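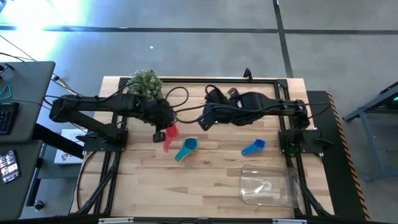
The colored set on the bench, with the plant at the back corner and the clear box in front.

August 14, 2023

Dry goods day. The pantry shelf has been wrong since June, when I moved the flour to the lower level and never updated the labels, so I took the morning to redo the scoops and write down what goes where.

Current inventory of measuring tools in regular use: the colored plastic set, one steel set with the engraving worn off, and a scale from Rella that reads to a gram. The steel set is retired as of today. I could no longer tell the two smallest apart without filling them, and filling them to find out defeats the purpose.

The plastic set is sorted by color, which I resisted for years. Color is faster. I learned teal and blue separately by putting them side by side on the bench in daylight and repeating the names until I stopped hesitating. Under the kitchen lamp I still slow down at those two. Proposed fix is a strip of white tape on the blue handle. I have not applied it yet, as the tape I own comes off after three washes.

Nesting. When the scoops are stacked, the smaller one hides the larger except for the rim, and I have twice put away a stack believing it was a single scoop. The teal was sitting on the yellow in just that way this morning. New rule: pull the stack apart and lay everything flat before anything is counted as clean or put away. It takes under a minute. The clear container is the candidate for storage. It has rounded corners, so flour doesn't pack into them, and I can see what is inside without lifting it. The objection is that it is rectangular and the drawer is not deep. I measured the drawer at lunch and wrote the number on the inside of the door in pencil.

Calibration. I used water and the Rella scale, with the largest scoop in the steel set as the reference for the method. Tare the bowl, fill to the rim, pour, read, repeat 6 times, discard the first reading. The first is always low because the scoop starts dry and keeps a film. The last five agreed to within a gram and gave 256, and that figure goes on the card. I then did the same with flour, spooned in and leveled with a knife, and the spread was much worse. Dipping the scoop straight into the bag gave a heavier reading every time. Anything above a small quantity of flour is going on the scale from now on. The scoops stay for oats, rice, sugar and the coarse salt.

The old Caldeira recipe card calls for 400 g of flour, but the back of the card gives it in scoops, in my own handwriting, with no note of which set I meant. I made the bread from the back of the card for most of last winter. This probably accounts for the dense loaves. I crossed out the back.

Afternoon: washed everything, hot water, no abrasive side of the sponge. The Skeltden soap leaves a smell on plastic that the lemon one did not. Will finish the bottle and go back. Dried handles up on a towel, then spread the set out again on the wood for a last check against the list, seven colors, red through purple.
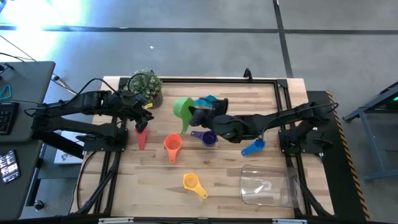 Haruna Tanabe wrote back in the evening, after I had sent her the card, that I was solving the wrong problem. In her kitchen every scoop lives inside the jar it serves, so there is no set, nothing to nest and nothing to confuse. The rice one has not left the rice in years. She added that hers are all white and she has never once needed to know their volume, only that the rice takes two.

I considered this for the length of the washing up. For: no storage question, no tape, no drawer measurement. Against: a scoop in the jar means handling it with whatever is on my fingers, and the sugar jar has a neck too narrow for a scoop with a long handle. It also fails for any recipe where I need one size across several ingredients. Compromise, on trial until the end of the month: one scoop stays in the rice and one in the oats, the rest go in the clear container.

That leaves the question of which colors to give up. Purple for the rice, as I hardly use it otherwise. Orange for the oats, provisionally. I will note in this book each time I go to the container and find the one I wanted is in a jar.

Labels done for the upper shelf only. Ran out at the lentils. The Tilach labels are 41 to a pack, an odd number I can't explain, and the adhesive is better on glass than on tin. Need another pack, also white tape of a better kind, also yeast.

Plant watered. Soil was dry to the second knuckle. Moved the flour back up.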